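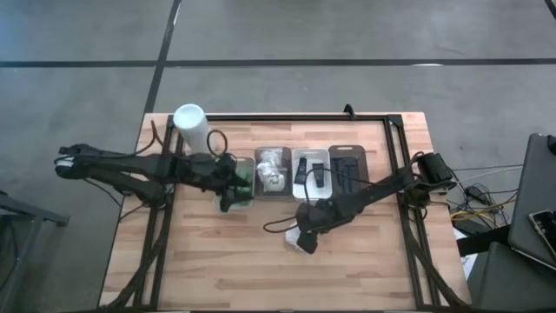
4.3 Loss of grip on film-wrapped items

The fault dealt with in this section was first logged in July, during sorting trials on the Clustunholm cell. The controller reported a closed grip and a completed lift, yet the item was still on the table when the arm reached the target bin. We call this a false hold. The cell has two arms facing each other across a wooden worktable, with a row of four bins between them (Fig. 8). Rigid items gave few false holds. Those in crumpled plastic, such as the small white piece under the fingers of the right arm in Fig. 8, gave most of them: 31 in the trial period, against 4 for all other items together.

The cause lies in how a hold is inferred. The Dorkura driver takes the grip as made when the motor current passes a fixed threshold and the fingers stop short of full closure. Folded film meets both conditions. It bunches between the fingertips, resists for long enough to raise the current, and then slides out once the arm speeds up. The driver does not check the current again after the first reading, and the loss goes unreported until the next cycle.

A second form of the fault arises where film from one item lies over another. The fingers close on the intended item, but the loose film is drawn in with it, and the neighbouring item is then dragged or lifted a short way before it falls.

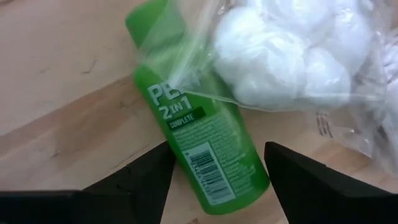 Kneževič's earlier remedy, a higher current threshold, was tried first. It removed most false holds but dented thin-walled containers, and was withdrawn. We then added a second current reading after a short lift, with the arm held still. If the current has dropped by more than a set fraction, the arm lowers, opens and tries again from a different angle, up to 4 times, before the item is passed to the operator.

The overlap fault is not cured by this check, as the current stays high while the film is trapped. Until the grasp planner can treat overlapping film as a separate layer, such items must be parted by hand before the cycle is started.

Fig. 8. The sorting cell, with both arms over the worktable.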